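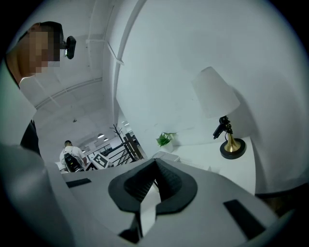 How to descale a kettle with citric acid

Citric acid is cheap, has hardly any smell and shifts limescale faster than vinegar. You can buy it in the home baking aisle or at most hardware shops.

Unplug the kettle and let it cool. Fill it halfway with fresh water, plug it back in and bring it to the boil, then switch it off at the wall.

Add 2 level tablespoons of citric acid, one at a time. It will fizz — keep your face and hands back from the spout. Leave it for 20 minutes with the lid open.

Pour the water away and look at the base. If there are still white patches, do it again with a fresh batch. Don't scrape the base with a knife or a scourer.

The spout filter usually lifts out. Soak it in a mug of the same mixture, then brush it with an old toothbrush.

Rinse the kettle three times, boil a full kettle of clean water and throw that away too.

In a hard water area, repeat once a month. A 200 g box lasts me from May until well into the autumn.

Hatice Gezer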